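Section 5. Running the Table-Clearing Demo for Visitors

Read Section 4 (Unpacking and Arm Mounting) first. If the arms are not yet bolted down, you are in the wrong section, and so are your visitors.

The table-clearing demo is the one people ask for. It needs no special props, it can be followed by a six-year-old, and it gives the Skalell pair plenty to do. Allow a full morning to set up for an afternoon open day. You will be told it can be done in an hour. The person telling you will be somewhere else on Saturday.

5.1 Choosing the room

A living room, a lounge or a corner of a lobby works better than a lab. Visitors have seen robots in labs. They have seen far fewer facing somebody's snack leftovers.

1. Pick a room with a hard, level floor. Tile and sealed concrete are both fine. Thick carpet lets the base rock, and the arms will pass that rocking along to the grippers with interest.

2. Allow clear space behind the base for the operator and the emergency stop. The operator should be able to reach the stop without getting up, leaning over or asking anybody to move a stroller.

3. Close the curtains if direct sun falls on the tabletop. Glare on clear plastic is the leading cause of the gripper closing confidently on nothing.

4. Switch off any television in view of the head camera. The planner copes with a moving picture in the background. The audience does not cope, and will watch the television.

Note: Tile reflects overhead lights. If the table legs show up twice in the depth view, dim the lights one step and run the floor check again (Settings, Room, Floor Check).

5.2 Placing the table

1. Use a light, plain tabletop. Patterned tablecloths are covered in Section 9, Troubleshooting, under several headings.

2. Bring the table up until its near edge falls inside the reach line shown on the Skerken console. It does not have to sit square to the base. A table at an angle is acceptable as long as the whole item area stays inside the line.

3. Rest both arms in the Ready pose. From the operator's seat, check that neither gripper touches the table and that neither cable loop is caught under anything.

4. Push down on each corner of the table. If it wobbles, fix it now. A folded coaster is a fully supported repair.

CAUTION: Each arm carries its cable in a loose outside loop. The loop needs its slack. Do not tidy it with zip ties, tape or a decorative ribbon, however nice the event. A tightened loop pulls the connector out at full reach, and full reach tends to happen with an audience present.

5.3 Laying out the items

The aim is a mess that looks natural and has been thought about carefully. Lévesque kits come with a bag of practice trash (part 308), but most sites end up using their own, and supplies are seldom a problem.

1. Start with paper. Crumple it by hand. Paper crumpled into tight balls rolls away, so leave it a bit open.

2. Add one soft package, such as a chip bag. Empty it first. The gripper can lift a full bag, but it has no opinion on how hard to squeeze, and the floor will need sweeping.

3. Add one plastic bottle, lying on its side with the cap on tight.

4. Add one flat item, such as a shallow box. Flat items are the hardest thing on the table and get the best applause, so put this one near the right arm, where there is more room to approach it.

5. Group everything loosely near the middle. Leave the rim of the table bare on all sides. 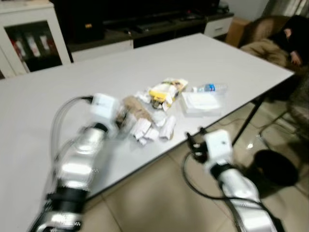 Figure 5-2. Left gripper beside the crumpled paper, right gripper just off the near edge. Bottle, snack bag and flat box still to be cleared.

Note: Do not use glass, hot drinks, phones or anything on loan. To the planner, a visitor's car keys on the table are simply part of the job.

5.4 Where to put people

1. Mark the visitor line on the floor with tape, two full arm lengths from the base. Measure with the arms stretched out. People who measure with the arms folded get a very exciting front row.

2. Put seats along the far side of the room, facing the table. An armchair is fine if it is outside the line. Whoever gets the armchair will stay for every run, so decide early whether this is a person you wish to please.

3. Keep the path between the door and the seats clear of the arms' swing. Latecomers walk in a straight line toward the interesting thing.

4. Tell the group where the emergency stop is and who is allowed to press it. Then tell them it is not the button for starting the robot. It is red and it is large, and somebody will have been wondering.

CAUTION: A person sitting quietly outside the line does not pause the arms. A person crossing it does. Do not rely on this to manage children. Station an adult at the tape.

5.5 Running the demo

1. On the Skerken console, choose Demo, then Table Clear, then Slow. Slow is the right speed for visitors. Normal makes people step back, and Fast is for the people who wrote the software.

2. Set a collection bin within reach of either arm and press Teach Bin. Wait for the tone.

3. Press Scan. The item list appears on the screen. Check it against the table. If the list includes something that is part of the room, such as a chair, select it and press Ignore. Do this before starting. The arms are willing to try a chair.

4. Take your hands off the table, say "clear" out loud, and press Start.

5. Let the arms work. You will feel a strong urge to nudge a piece of paper that has been missed. Sit on the urge. The planner makes a second pass and usually finds it.

6. When the console shows Done, press Home and wait for both arms to stop before anyone approaches.

A typical run takes almost 5 minutes on Slow. It will feel longer from the operator's seat. Fill the time by talking about the grippers, which people like, and leave out calibration, which they do not.

5.6 When it goes wrong in public

The bottle rolls. Let it roll. If it stays on the table, the next scan picks it up. If it goes over the edge, press Pause, collect it yourself and put it back. Visitors find this reassuring about their jobs.

The gripper closes on air. Wait for the retry. After 4 failed attempts the console skips the item and moves on, with more dignity than most of us would manage.

Both arms stop and the light turns amber. They have planned paths that cross, and each is waiting for the other. Press Resolve. If they settle back into the same standoff, move one item a hand's width and scan again.

The wrapper sticks to the finger pad. Static, mostly, on dry days. Finish the run, press Home, then wipe the pads with the cloth from the Nalell care pouch. Do not reach in while the arm is live, even though the wrapper is right there and everyone is looking at it.

5.7 Between groups

1. Empty the bin back onto the table. Your mess is reusable.

2. Replace any paper that has been flattened by handling. The grippers have more trouble with it each time around.

3. Check both cable loops from connector to base.

4. Check the tape line. Shoes lift it at the corners.

5. Run one scan with no audience. If the item list looks sensible, let the next group in.

Leave the arms powered in Home between groups. For shutdown at the end of the day, go to Section 6. Power off at the console before you switch off at the wall, and take the bottle with you, or it will be reported as an unknown object at the next startup.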